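Home | Posts | Club Diary | Parts Bin | Contact

Clamp month at robot club

2019-07-06 | 6 comments | 37 shares

So if you read my post back in February you'll remember that our club had just about given up on the Gundham Cup. We had an arm, we had a gripper, and we had a program that could stack foam blocks all day long as long as nobody bumped the table. Then the task list for this year came out and there it was, task 4, "handle a common workshop tool." Foam blocks are not a workshop tool!

We argued over which tool for two whole meetings. I wanted a screwdriver (easy, I'm lazy). I got outvoted and we went with a big C-clamp, the kind with the threaded rod and a handle sticking out the side, out of the Friesen surplus store over by the train tracks. I love that place. I went in for one clamp and came home with a clamp, a bag of knobs and a desk lamp.

Oh, and the starry night cloth on the table stays. Plain white is what everybody practices on, and then they get to the Cup and the judges hand them a patterned mat and the vision code falls over. If ours can find a dark tool on all that blue and yellow swirl, I figure it can find it on anything.
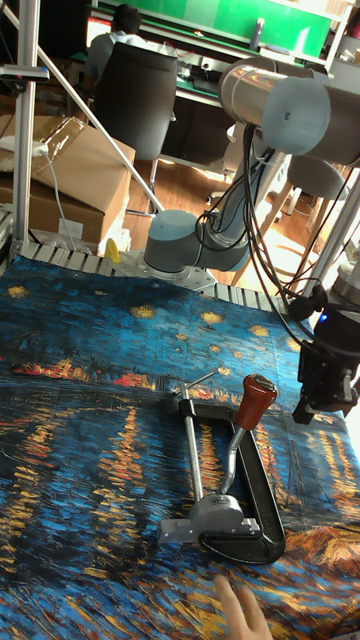
Why a clamp, when there are so many simpler tools in the box?

Because the scoring pays extra for awkward shapes, and a clamp is about as awkward as they come. It has a big open loop, a skinny rod, and a weight that sits way off to one end. A team that can pick one up cleanly gets 40 points, and a screwdriver only gets you 8.

Anyway, our first plan was to go for the rod. It's long, it's straight, it looks like something a gripper would like. Terrible idea. The clamp rolls over on you the second you lift, and then the arm thinks it's holding something at one angle when it's really at another. We lost most of a month to that. Then one evening we tried going for the frame, and I wish we'd started there. It's thick, the fingers can get a real hold of it, and you can put your hand in near the bottom while you're teaching the position without being anywhere near the fingers.

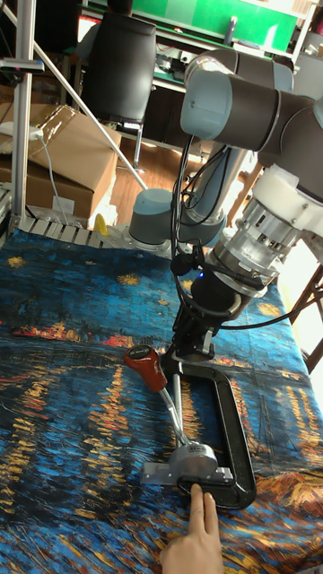 What we changed after the rod disaster

First thing was slowing everything down. We were running the approach at the speed we used for blocks, mostly out of pride, I think. Half that speed is plenty.

Second was the starting spots. We used to put the clamp down wherever and call it random, but people aren't random, we all put it in the same place with the handle pointing the same way. Now there's a sheet of positions in the Stundska binder (Stundska is our logging program, named after a sandwich, long story) and you draw one and set the clamp the way it says. Standing up, lying flat, turned left, turned right. Somebody has to hold it steady for the upright ones while the arm gets itself ready, so everyone has gotten very good at keeping still. 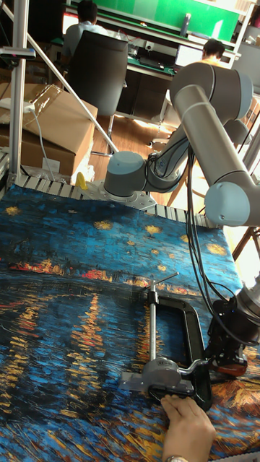
A mom from the Hosetti team wrote to me after the last post to say that their kids hate the upright starts more than anything else in the rules, and that they've been skipping them and just hoping the draw is kind. I get it, I really do! But the draw was not kind to us last year and I'm still a little sore over it.

Third thing, and this is the boring one, was recording all the tries and not only the pretty ones. I used to delete the bad runs. Now we keep the lot, and on a slow night we go back through them with snacks and try to guess where it went wrong before the log tells us. We're up to 200 runs saved. The flat ones with the handle out to the side are still our worst, since the gripper likes to come down a bit too close to the rod.

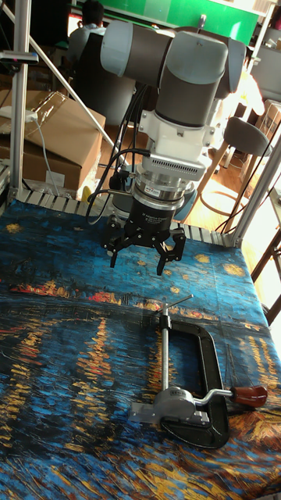 I keep wanting to fix that with a new set of fingertips, and I keep getting told to fix it in the code first. Fine. The plan for the next few weeks is to leave the hardware completely alone, retrain on the flat starts, and see where we land. If that doesn't do it I'm buying rubber pads and I don't want to hear a word from anyone.

Also we still need a ride for the big table. If you have a van and live near Gundham, please email me.

6 comments

gearmom2: We went with pliers and I regret it so much. They keep closing up on us!

tinbucket: Did you try grabbing the frame from the closed side? Ours slips less that way.

Reply from the author: Not yet, adding it to the list for next meeting, thanks!

slowrobot: what size is your clamp, ours might be too heavy for our arm

Reply from the author: No idea, the sticker doesn't give the size. Weigh yours on a kitchen scale and check the limit for your arm.

oldlathe: Please write the sandwich story.

Older posts | Newer posts | Back to top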